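Duma Press Visits: README and Data Card

Release 2

Overview

Duma Press Visits is a table of hosted media trips to the Jellov coast and the published travel coverage that came from them. It was assembled by the visitor research desk at the Negri Tourism Office from trip files, itineraries and clippings. The release contains 1000 records, each describing one published item: a newspaper feature, a magazine spread, a radio segment, a blog post or a broadcast report. Items are linked to the trip on which the journalist traveled and to the places named in the coverage.

The data is intended for people who plan press trips, study destination marketing, or teach tourism management. It may also be of use to local history groups who wish to know how the coast has been written about.

Maintainer: Corrado Caruso, visitor research desk, Negri Tourism Office.

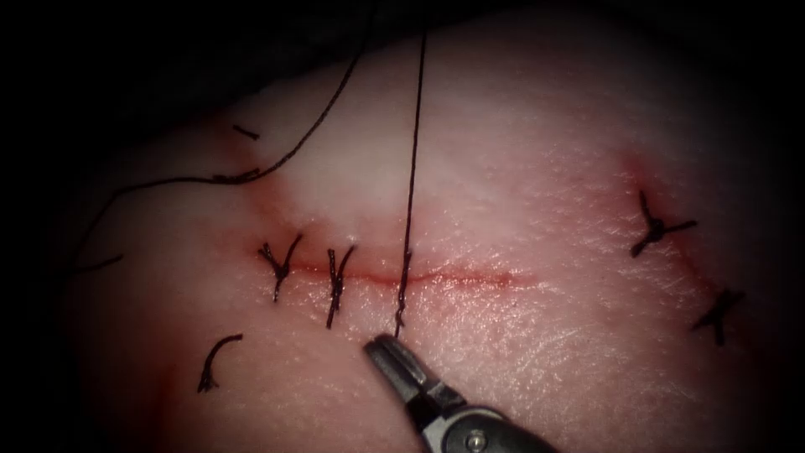 Interrupted sutures in dark thread along a straight incision.

Contents of the release

trips.csv - one row per hosted trip, with the month of travel, the theme, the country of the invited outlets and the size of the group.
items.csv - one row per published item.
places.csv - the list of places used for coding, including hotels, beaches, museums, ferry landings and walking routes.
links.csv - the join table between items and places.
codebook.txt - definitions of all fields and permitted values.
changes.txt - a list of corrections made after the first release.

All files are encoded as UTF-8 and separated by commas. Text fields are enclosed in double quotation marks. Empty cells mean that the value was not recorded; they should not be read as zero.

Main fields in items.csv

item_id: a permanent identifier. Identifiers from the first release have been kept, and the identifiers of withdrawn items are not reused.
trip_id: the hosted trip to which the item belongs.
format: print, online, radio, television or mixed.
language: the language of publication, as a two-letter code.
length_class: short, medium or long. The limits for each format are given in the codebook.
lead_place: the place that receives the most attention in the item.
tone: favorable, neutral, mixed or unfavorable.
disclosure: whether the item tells its audience that travel or lodging was paid for by the host.

The disclosure field is new in this release. It was coded from the published item alone, and no attempt was made to contact outlets whose items carried no statement. Some publishers place such statements on a general policy page, and these cases are coded as "none found".
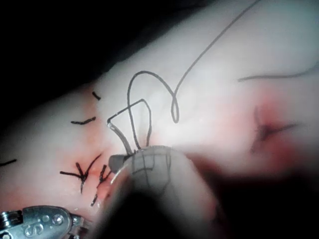

Dark suture thread over pale tissue, with the tips of two robotic surgical instruments.

How the data was collected

After each trip, the Negri office asks invited journalists to send a copy of their work. Replies are uneven. The desk therefore also searches the archives of each outlet by hand, using the names of the towns and the title of the exhibition or festival that formed the theme of the trip. Items found by search are marked in the source field, so that users can separate them from items sent in by their authors.

Items were coded by two readers working apart. Where the readers disagreed on tone or lead place, a third reader decided. The original codes are kept in the columns ending in _a and _b, and users who prefer their own rule for settling differences are encouraged to apply it. Disagreement was most frequent for long features, where a warm account of a harbor might sit beside complaints about the ferry timetable.

A separate sample of 100 items was coded again after a gap of 6 months by the same readers. The results are given at the end of the codebook. 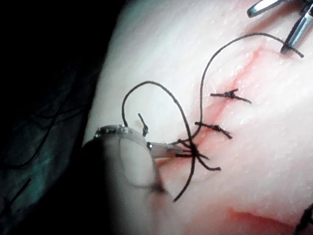
Coverage in languages not spoken at the desk was read in translation. The translator is a freelance contractor who did not take part in coding. Tone codes for these items should be treated with some care, as humor and irony are easily flattened.

Place names

Place names follow the municipal list in force at the time of release. Older spellings found in the coverage are stored in the alias field of places.csv. Two points cause repeated confusion. "Lernel" may refer either to the village or to the exhibition hall at its eastern end; the hall has its own code, LRN-H, and items that mention only "Lernel" are assigned to the village. "Jellov" is used for the coast as a whole and never for the railroad station of that name, which is coded JLV-S.

Known limits

The table covers hosted trips only. Journalists who came at their own expense are absent, and the data cannot be used to compare hosted and independent coverage.

Trips in August are few, as hotels on the coast hold back very few rooms for press guests in high season. Seasonal comparisons will reflect this.

Circulation and audience figures are not included. They were supplied to the desk in forms too varied to be set side by side, and were removed before the first release.

Radio items are underrepresented. Many stations keep programs online for a short period, and a segment that was not sent in soon after broadcast has usually been lost.
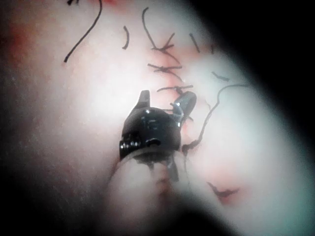
Black surgical instrument head below a sutured incision.

Privacy

Names of journalists, guides and drivers have been removed. Bylines can in many cases be recovered from the published item, and users are asked not to add them to copies that they share. Comments made by guests on feedback forms are held by the office and do not form part of the release.

Terms of use

The tables may be copied, changed and shared for any purpose, provided that the Negri Tourism Office is named as the source and the release number is given. The full text of the coverage remains the property of its publishers and is not supplied.

Suggested form of citation: Negri Tourism Office, Duma Press Visits, release 2.

Corrections

Reports of errors should give the item_id and the field concerned, with a copy of the page where possible. They may be sent to the visitor research desk, marked for the attention of Corrado Caruso. Accepted corrections are entered in changes.txt and applied at the next release.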